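6/27/21

Up before seven to let the boiler man in, then the whole morning on the project. I had told Hannelore I would have the grasp runs finished before she got back from her sister's, and I hadn't started them.

The simulator took three goes to open. It has done that since the update. I have stopped reading the error and just close it and try again. Rehema says it is the graphics driver and that she fixed hers in ten minutes, but she didn't write down what she did.

Where we are, so that I can find it again when I have to write the report. The task is to pick up the white block from the table, lift it clear and put it down on the other side without knocking anything over. The real arm at college is booked by the second years until the end of term, so all of it is being done in simulation and we get one afternoon on the hardware at the end. Dr Hafstein wants 200 runs from each pair, with the settings saved next to the results. Halfdan and I are a pair. Eirini and Rehema are the other one in our row, and they are further on than us.

Yesterday's batch was poor. The fingers went down either side of the block well enough but closed too soon, and the top of the block tipped over before the lift. Halfdan thought it was the friction value. I thought it was the timing. We argued about it over messages until I was too tired to type, and agreed that she would change one and I would change the other, and we would each leave the other number alone. I wrote that down on paper because last time we both changed both.

So this morning I left friction where it was and put a longer wait in before the close. I ran a few by hand first, stopping at the point where the fingers are either side and nothing has been gripped yet, and turning the view about to check the gap. It is slow work but I can see more from it than from the graphs.
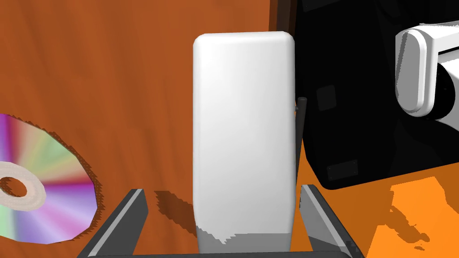 The gap is my main worry. If the arm comes in slightly turned, one finger touches before the other and pushes the block along, and then the grip is off centre and the lift goes wrong later on. From the side view it can look perfectly straight when it isn't. I got into the habit of checking from close up, low down by the gripper, and then from directly above, and writing the angle in the notebook each time. Tedious, but by eleven I had a page I trusted.

Boiler man finished at half past. He says the valve will last another winter. Paid him in cash and forgot to ask for a receipt, so must ring.

Set the long batch going after that and had toast. The laptop gets too hot on the bed so I put it on the ironing board by the window, which is the right height if I stand. Mum rang while it was running. She wanted to know if the robot was working yet and I said it was a picture of a robot, more or less, and she said well is the picture working. I said partly.

The batch stopped at run 37. It wasn't a crash, it just stopped, and the log had nothing useful in it. I went through the settings file line by line and found I had put a comma where there should have been a full stop in the wait time, which it had accepted for 36 runs and then objected to. I don't understand how that can happen. Rehema didn't either when I sent it to her. Corrected it and started again from the beginning, as I can't say what the first ones were using.

Walked to the Postcombe shop while it ran, for milk and printer paper. They had no paper. Came back by the allotments. Saw Hannelore's beans, which need water, and I did those because I'd said I would.

When I got in it had finished. Better than yesterday. The tipping has mostly gone. What is left is the block sliding down between the fingers during the lift, and I have to admit that sounds like friction, so Halfdan may have been right about part of it. I messaged her the results with no comment and she sent back one word, which was "slip". Her own batch has the opposite trouble. It holds on nicely when it gets hold, and it still tips. So it looks as if we need both changes together, and we could have saved ourselves the argument.

Call with the group at four. Eirini shared her screen and went through how she does the approach. She brings the arm to a point well above the block, stops, squares it up, and only then comes straight down. We have been coming in on a slant because it was quicker and because the example file did it that way. Hers takes longer for each run but she loses hardly any. I asked if we could use it and she said yes as long as we put their names in the report, which is fair. Rehema wanted to talk about the Flovix competition in the autumn and whether the four of us should enter as one team. The entry fee is 800 kroner and there is some question of whether the department would cover it. I said I would think about it when this one was handed in. Halfdan said yes straight away, before she'd heard the dates.

Dr Hafstein joined for the last bit. I still can't call her Birthe though she has asked us all to. She looked at our numbers and asked why we had no runs with the block moved from its starting place. I said we hadn't got to that. She said to get to it, because on the real table it will never be exactly where we think, and a grip that only works in one position isn't much use to us on the day. She is right, and it means another batch. She also wants the notes typed up, mine included. I held my notebook up to the camera and she laughed and said typed.

After supper I put Eirini's approach into our file. It took longer than it should have, as her heights are measured from the base and ours are from the table top, and the first time I ran it the gripper stopped in mid air and closed on nothing. Worked out the difference, took it off everything, ran it again. Then it came down square, both fingers touching as near together as I can measure. Did it five times to be sure. Put in Halfdan's friction value as well and did another five. All held.

Haven't moved the block yet. I want to do that in small steps, a little to the left, a little to the right, then turned, and keep those in separate folders. Halfdan is going to write the script that shifts it and I am to check it before anything long is set going. She wants it shifted at random from the start. I would like to know where it breaks first. We'll see tomorrow.

To do:
Ring the boiler man about the receipt.
Copy the settings file to the shared drive, with the date in the name this time.
Ask Eirini how she saves her camera views.
Paper.
Type up pages 2 to 9.
Beans again if no rain.

Bed at quarter past eleven. Left the laptop running on the ironing board with the window open a bit.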